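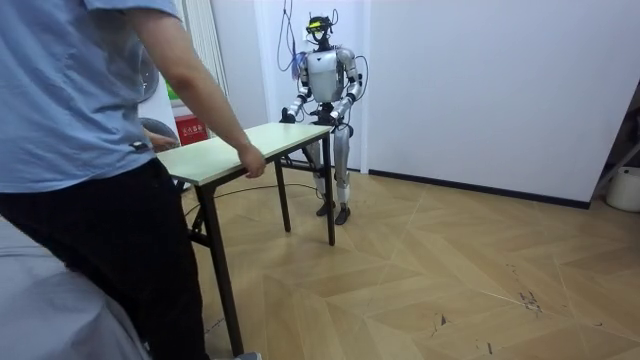

Manuals > Trurncombe Folding Table > Section 3: Opening, Moving and Putting Away

Last updated: Tue 21 February

3.1 Before you start

The Trurncombe is a small folding table, and it will behave like one. It goes up in a couple of minutes if you follow the order below. It also goes up in a different order, in much more than a couple of minutes, with a pinched finger at the end. Henrike Petersen, who rewrote this section, has tried both.

You will need:

- a floor area longer than the table, with room to walk all the way around it
- a second person, for any move longer than a shuffle
- a dry cloth
- shoes with closed toes

Clear the floor first. Bags, toys and the box the table came in should all be somewhere else. The packing foam should be somewhere else too, and that includes the small gray wedge you will find under the sofa in July.

If a cable crosses the floor where the table is going, decide now which side of the legs it will run. A foot set down on a cable leaves the table rocking and does the cable no favors.

3.2 Opening the table

1. Lay the table on its face on a blanket or a clean rug, with the folded legs pointing up. The green surface scratches if you turn it on bare concrete. Widitz does not replace tops for scratches, and the correspondence on this point is long enough already.

2. Raise the first pair of legs until they stand square to the top.

3. Press the middle of each folding brace until it straightens and clicks. You are listening for one click per brace. A creak isn't a click.

4. Raise the second pair and do the same.

5. Give each leg a firm push inward. If one folds, go back to step 3 and be less optimistic.

6. Turn the table onto one long edge, then onto its feet. With two people, stand at the short ends and turn together. Say which way you are turning before you turn.

CAUTION: Keep fingers away from the hinge in the middle of the brace while you straighten it. The brace is thin and looks harmless.

Note: On tables made before the current leg design, the brace has a sliding ring instead of a click. Slide the ring down over the joint until it stops. If the ring is missing, don't use the table. Tape isn't a ring.

3.3 Moving the table while it is open

Short moves across one room can be made with the legs open. Anything involving stairs, a doorway or a discussion about which way round it goes should be done with the legs folded (see 3.5).

1. Take everything off the top. Everything includes the cup.

2. Stand one at each short end, facing each other. The taller person usually takes the end going backward, for no reason we have been able to establish. Change over if it doesn't suit.

3. Agree on where the table is going. Point, if necessary.

4. Take hold of the edge as described below.

5. Lift together, only as high as it takes to clear the floor. The Trurncombe is light, and people tend to hoist it to chest height to show how light it is. The legs then swing into a shin.

6. Walk slowly. The person going backward sets the pace, and the person going forward does the looking.

7. Set it down together. Far feet and near feet should land at the same time.
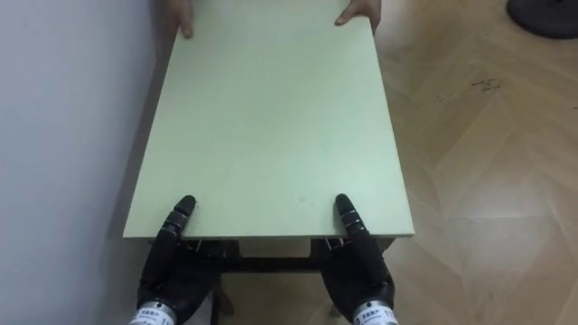
Most dropped tables are dropped because of the grip. Fingertips hooked under the rim will hold for as long as you are paying attention, and flat palms pressed against the sides will hold for less. What you want is the whole length of the fingers under the board, with the thumb on top to keep it from tipping. The black hands at the near edge are doing this properly: fingers tucked under, thumbs over the top, one to the left and one to the right, with a good stretch of board between them. Keep your own hands spread in the same way. Two hands bunched in the middle of an edge turn the table into a seesaw, and the person at the other end will have something to say about it. At the far end you can take the corners if that is comfortable. Hold the board and leave the legs alone, whatever your partner recommends.

CAUTION: Never drag the table by one end. The rubber feet come off, usually one at a time, and a table with three feet is a different product.

Mireille Rey at the Besson depot adds that both people should be holding on before either of them lifts. We had thought this was obvious. She has sent us a list of the occasions on which it wasn't.

3.4 Leveling and loading

1. Rest a hand on each corner in turn and press. If a corner dips, check the brace on that leg first and the floor second. It is nearly always the brace. Customers nearly always report the floor.

2. If the floor really is uneven, turn the table a quarter turn and try again. This costs nothing and works more often than folded cardboard.

3. If it still rocks, fit one of the leveling pads from the spares bag under the short leg. Peel off the backing only when you are sure which leg is the short one.

4. Place the heaviest items over the legs and lighter ones toward the middle.

The Trurncombe is rated for an evenly spread load of 100 pounds. Evenly spread is the important part. A single object in the middle of the top should not weigh more than 40 pounds. A person is a single object, and so is a person standing on the table to change a light bulb. Widitz makes a stepladder.

Note: Don't lean on the overhang at the short ends. The table will tell you that it has had enough, but it gives the message all at once.

Note: Wipe the top with a dry or barely damp cloth. Faint smudges from hands are normal on a matte surface and come off with a drop of dish soap in warm water. Scouring powder will remove the smudge, then the finish, then your interest in owning a pale green table.

3.5 Folding and storing

1. Clear and wipe the top. Let it dry before you fold.

2. Turn the table onto one long edge, then face down on the blanket. If you have put the blanket away, get it out again. We'll wait.

3. Pull the middle of each brace toward you to release it. Release both braces of a pair before you fold that pair.

4. Fold the pair with the shorter travel first. It carries a stamped 1 near the hinge. The other carries a stamped 2. Folding them the wrong way round leaves 2 lying on the floor side of 1, with a gap you could keep a sandwich in, and the carrying strap will not close.

5. Fasten the strap across the middle and pull it snug.

6. Store the table upright on a long edge, against a wall, where it can't slide. Don't store it flat under other things. People do, and then the other things turn out to be paint.

CAUTION: Don't force a leg that resists. Open it again, look for whatever is stuck in the hinge (a pen, as a rule) and take it out.

3.6 If something isn't right

A brace won't click.
The leg isn't fully raised. Push the leg outward a little and press the brace again. If it still won't click, look for bent metal at the joint and stop using the table.

The table squeaks.
One drop of light oil on each hinge pin. One drop means one. The rest ends up on the carpet.

The edge band is lifting.
Press it back and tape it overnight. If it lifts again, order edge kit Foronum, which comes with its own adhesive and a page of instructions that takes a more cheerful tone than this one.

A foot has come off.
See the caution in 3.3. Replacement feet are sold in fours, for reasons experience has made clear to us.

The legs feel loose after long use.
The hinges are tested to 1,000 openings. Tighten the hinge screws at 700, or whenever you notice the wobble, which will be sooner if the table lives in a school. Use a hand screwdriver and stop when the screw does.

For bent legs, cracked tops or a missing blanket, write to Widitz spares and include the code printed on the underside of the table. The blanket was never included.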